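Members' newsletter, 2 June 2018
Workshop notes: storing knitted garments between seasons

Several members have asked for a written version of the storage talk, with the settings and weights left in. The notes cover wool, wool blends and the heavier cotton knits. Woven cloth behaves differently and will be dealt with in the November issue.
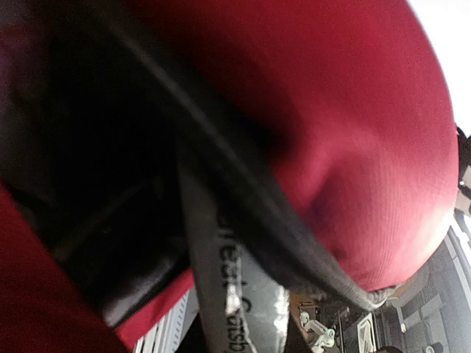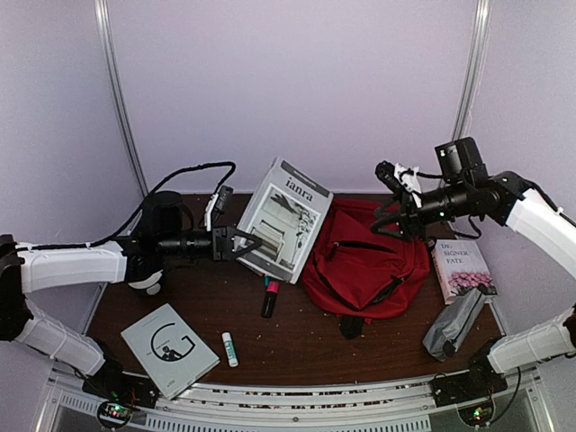

Wash before storing, in every case. Moth larvae feed on the keratin in wool, but they do far better on wool that carries skin oils, sweat or food residue, and a jumper worn once under a coat is already soiled enough. Use a wool detergent without enzymes. Protease, found in most biological powders, attacks the fibre itself and the damage may not show until the second or third wash.

Water temperature should stay the same from wash to final rinse. Felting is caused by movement together with sudden changes in temperature, so a cool wash followed by a cold rinse is safer than a warm wash followed by the same. Press the water out by rolling the garment in a towel. Do not wring. Dry flat, away from radiators, and turn once when the upper face no longer feels damp.

Cuffs, collars and hems need separate attention. Ribbing recovers its width only if it is dried in the closed position, with the ribs pushed together by hand while wet. Where the trim is a different fibre from the body, as with a cotton band on a wool cardigan, the trim will dry last. Check it by touch before folding. Moisture trapped at a hem is the most common source of mildew in the garments brought to the repair table.

Fold, do not hang. An adult's heavy cardigan can weigh 700 g, and on a hanger all of that is carried by the shoulder seams. Fold the sleeves across the back, then fold the body once at the waist. Put the heaviest pieces at the bottom of the box and keep the stack low enough that the bottom garment springs back when the others are lifted off. Acid-free tissue between layers is useful for pale colours and for strong reds, which can mark a neighbour if they are put away even slightly damp.

Boxes. Sugeng Pelupessy compared two types over last winter. The Jindeo lidded box (64 litres) seals well but holds any moisture that goes in with the clothes. The Carnesari cotton bag (47 litres) breathes, and its zip closes fully, though it gives no protection against damp from a floor or an outside wall. He now uses the bag on an upper shelf and the box elsewhere, with a sachet of silica gel in each box – dried in the oven before use.

Relative humidity in the store room should be kept well below the level at which mould can grow. Sugeng's loft reached 78 per cent in winter, and everything has since been moved to a bedroom cupboard.

Cedar blocks and lavender have a weak effect on adult moths and very little on larvae. Pheromone traps show whether moths are present but do not clear them. For a suspected infestation, seal the garment in a polythene bag, freeze it for two weeks at minus 18 degrees, and let it return to room temperature before the bag is opened.

Tarigan mending yarn is back in stock at the repair table in all the darker shades. The Rurik darning needles are on order.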